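Setting up the kitchen task in the simulator (club tutorial, part 3)
Posted by Marwa Ghoneim 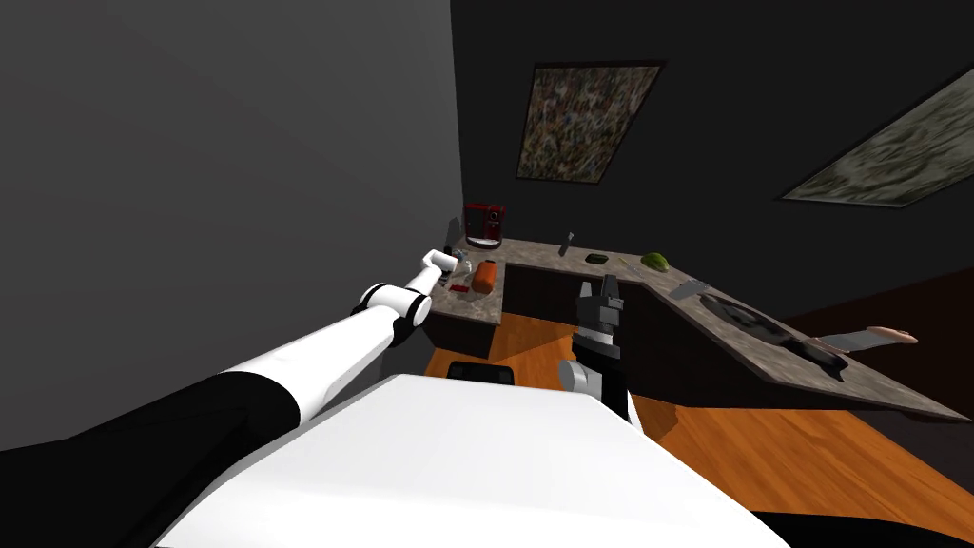
The kitchen from the robot's own viewpoint, coffee machine at the back left.

OK, so you've got the sim installed and the robot loads without falling through the floor. Great! Now we get it ready for the first practice run, which for our club is always the kitchen (we call this one Raltano).

1. Open the kitchen and switch to the head view. You want both arms showing, like mine. If all you see is wall, tilt the head down a little at a time.

2. Raise the right arm until the gripper clears the body. I keep the speed slider at 4 while I'm learning a new layout. Moataz likes 9, and Moataz knocks things over a lot.

3. Bring the left arm in over the left counter, slowly! It's easy to clip the orange-red container in front of the coffee machine.

4. Pick a target. Start with the round green vegetable on the back counter and leave the knives for later, they're thin and flat and really annoying to grip.

5. Hit record and do three tries before you change any settings. Each try stops by itself after some 400 steps.

If the arm shakes when it gets close, lower the gain and reset. Save your runs in the Wovska folder with your name on them, and Moataz Lahlou will load them up at the next meeting.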